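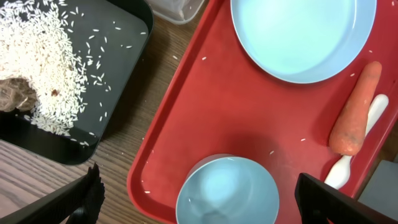

Neues aus der Kochgruppe

Liebe Mitglieder, seit dem Sommer treffen wir uns jeden Montag im Gemeinschaftsraum Idus. Beim letzten Mal war das Thema Reis, und wir haben mit dem Abmessen begonnen. Lizelle Kekana hat uns gezeigt, wie man den trockenen Reis aus einem flachen Behälter in die Schüsseln füllt. Es klingt einfach, aber die Körner springen gern daneben. Darum arbeiten wir immer auf dem roten Tablett: Was dort liegen bleibt, findet man am Ende leicht wieder, und der Holztisch muss nicht gefegt werden.

Auch Karotten standen auf dem Plan. Lizelle schneidet sie sehr fein und gibt sie erst in den letzten 8 Minuten zum Reis. So bleiben sie noch ein bisschen fest, was mir persönlich besser schmeckt. Die hellblauen Schüsseln bitte nach dem Essen mit der Hand spülen und danach in den Schrank neben dem Fenster zurückstellen.

Das rote Tablett wischt man zuerst trocken und dann feucht ab, auch in den Ecken und am Rand.
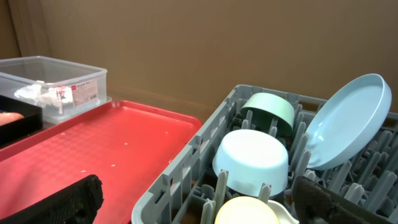 Nächstes Treffen

Wir beginnen um 14 Uhr. Emília Kubíček kocht mit uns eine Gemüsesuppe nach dem Rezept ihrer Großmutter. Wer mitmachen möchte, schreibt ihr bitte vorher eine kurze Nachricht. Eine Schürze und eine Dose für die Reste bitte selbst mitbringen.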